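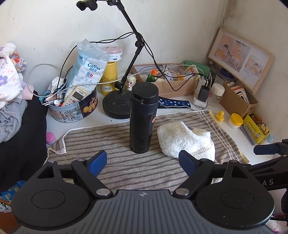

About Clometti

Clometti is a desk and home office sorting service based in Brumumwood. Rosângela Miranda started it 7 years ago, after a long stretch managing the records room at a furniture importer. We now work in homes, small offices and school staff rooms as far out as Brenberg.

Most of our jobs are a single desk. People keep drink bottles, towels, calculators, phone chargers and old biscuit tins full of odds and ends on the same surface they work at, and after a while there's no room left to write. We clear the lot, sort it with you and put back what you use.

How a visit works

A standard visit is three hours. We begin with the cables, labelling each one at both ends before anything gets moved. Tins and tubs are tipped out on a sheet and gone through next. Cloths and towels go in a pile for the wash. Nothing is thrown out without your say-so – not even dried-up pens.

Lamps and stands on jointed arms stay where you like them. If the base is taking up too much of the desk, we can talk about a clamp fitting, which we don't sell but can put on for you.

We've done nearly 400 desks so far, 16 of them at Brito, the shared studios behind the Brumumwood library, where we still go back every April.

Bookings

Visits run on weekdays, plus Saturday mornings by arrangement. The Brumumwood rate covers one desk and its drawers. For Brenberg there's a travel charge, so ask when you ring. Rosângela answers the phone herself until 5 pm and returns messages the next working day.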